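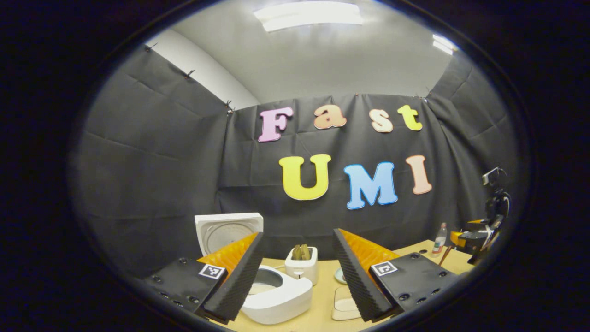 Last updated December 2019
4 min read

Hannelore Zürcher sent the money on the first of the month, as she had for 19 years. She filled out the slip at the Kermani counter in Hadgate and pushed it under the glass with her passport.

"Same name?" the clerk asked.

"Same name."

"The fee is five dollars now. It went up in August."

She paid it. The rate on the board was 154, lower than last time, and she worked it out on the back of an envelope while the clerk typed. Her brother would get enough for the roof if he bought the tin in Rular and did the nailing himself. He would say he could. He was 71.

She walked home past the Brotora plant, where the second shift was going in. At the kitchen table she put the receipt in the shoebox with the others and wrote the amount in her notebook.

The phone rang at six.

"Don't send any this month," her brother said. "I sold the house."

"To who?"

"The neighbor. He wants the land for his goats."

She looked at the receipt. "Where will you sleep?"

"I was going to ask you about that," he said.

She got up and went to see what was stored in the back room.

12 shares
3 comments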